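Section 7: Setting up the Pladside dehumidifier in a spare room

I've had my Pladside going since February, and these are the steps I give to anyone who borrows the spare unit. The printed leaflet covers the same ground, but it's tiny print and it skips the drain hose completely.

1. Stand the unit upright for 24 hours before you plug it in. If it came home lying down in the car, please don't cheat on this one!

2. Put it on a hard, level floor with a hand's width of space behind the grille. Carpet is all right if you slide a board underneath.

3. Push the tank in until it clicks. If the red light stays on, take it out, check the float moves freely and try again.

4. Shut the windows and the door, then turn the dial to 3 for the first night. After that I leave mine on 2 and more or less forget it.

Note: if you'd like it to run without emptying, fit the hose to the spout at the back and let it fall all the way to the drain — any upward loop and the water just sits there.

Caution: no extension leads, and don't dry washing on top of it. I know it's tempting (Bríd Cronin did it with a bath towel and cooked the fan).

5. Rinse the filter every couple of weeks under the cold tap and let it dry flat before it goes back in.

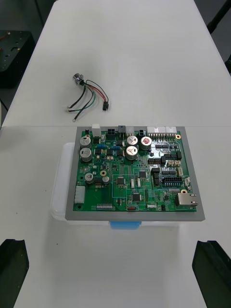

Clearing out the room comes before any of this, and damp rooms do tend to be the ones where we all keep our bits and pieces. Get cardboard off the floor first, then books, then anything electrical. Loose wiring wants lifting out too, and a little harness like the one with the round silver connector and the black, red and green wires is easy to lose down the back of a shelf, so I'd bag it and label it.

6. Check the tank each morning for the first week and jot down how full it is.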